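Search this site Enter keywords

Glass tops and how to wipe them

The furniture care lead at Butidgate was interviewed for our December 8, 2025 issue. The subject was clear glass tables, and the first topic was lifting things off before wiping. "Trays trap grit at the rim," the lead said. "Move the tray, then wipe."
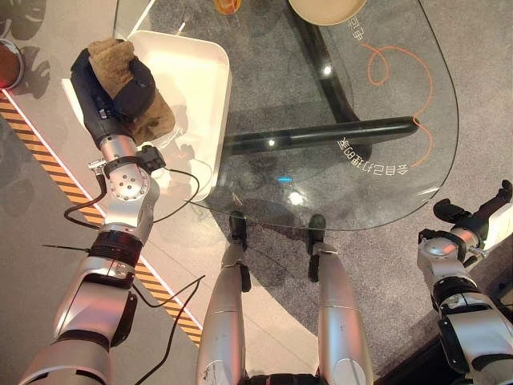

Brown fuzzy item held over the white tray.

Butidgate specifies a cloth of 300 grams per square metre, washed without softener. "Softener leaves a film. On clear glass you see it against the carpet -- every streak reads dark."

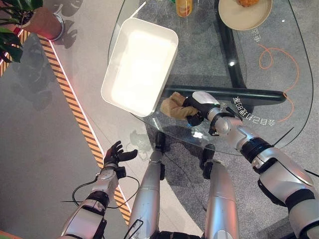

Vol. 47, p. 252

Food is the next problem. A pastry plate sheds crumbs, and crumbs scratch when dragged. The lead recommends folding the cloth into a flat pad, as a bunched one presses unevenly, and finishing at the edge. Lettering near the glass complicates inspection. "Check for smears from two sides. White characters hide lint."

The black base bars get a separate cloth, dry, once a month.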